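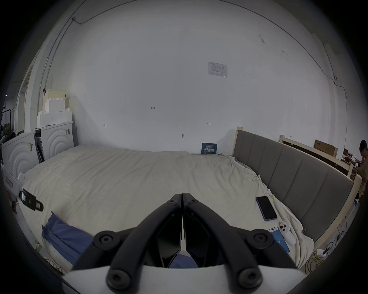 Two phones on the bed.

Johannes Mnguni did not believe in the Skoldale cure, and he told his sister so on Monday. Thirteen nights without sleep, she said, what did he have to lose? The price of the tea, he said.

The tea came from a Mrs. Potgieter, who sold it out of her garage. You drank it at nine and thought of a place you had never been. Johannes picked Vonach because he'd seen it on a bus map. He lay there thinking of Vonach. A dog barked. He thought of what the tea had cost. 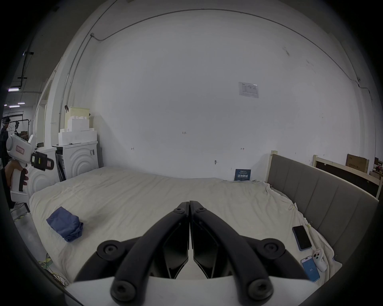

The Second Cup

"You're fighting it," said Mrs. Potgieter.

"I'm lying still."

"You're lying still and arguing."

She gave him a stronger bag and wouldn't take money, and he trusted that even less. That night he drank it standing at the sink - it tasted like wet rope - and went to bed to prove her wrong. He got as far as the bus station at Vonach. It had a green bench. Somebody had left a hat on it.

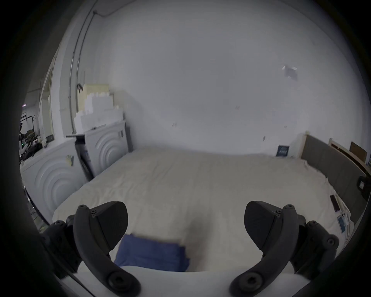 A blue cloth, folded, near the foot of the bed.

His sister called at eight, then again at nearly nine.

"Did it work?"

"No," he said. "I was just resting my eyes."

"Whose hat?" she said. "You picked up the phone and said whose hat."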